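Chapter 9

Grasping Soft Objects: The Boltisen Project

9.1 Scope of the chapter

Rigid parts keep their shape when gripped. Cloth does not, and most of the rules given in Chapter 8 fail when applied to it. This chapter follows the student project Boltisen, entered by a team of 14 in the household class at Gerketti. The team was led by Eirini Konstantinidis, and its records were edited for teaching by Blagoje Softić.

The chapter covers jaw opening, pad contact and choice of approach angle. Readers should have completed Exercise 229 before starting.

9.2 Jaw geometry and the approach 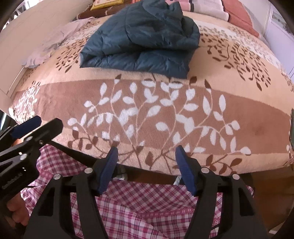
Approach angle is measured between the centre line of the jaws and the surface under the cloth. The team set 45 degrees as its starting value and adjusted it for each fabric. Jaw opening is treated separately — a wide opening gathers more cloth but gives less control over where the fold forms. With the blue pads apart in a V at the front edge of a plush blanket, the opening fixes the greatest width of cloth that can be drawn between them. Section 9.3 derives this width for a single layer.

Contact: textbooks@trullness.example | © Trullness Press | Back to top

This site uses cookies to remember your reading position. Accept | Settings

Related chapters
Chapter 8: Grasping Rigid Parts
Chapter 10: Folding and Stacking
Appendix C: The Gosselin Friction Tables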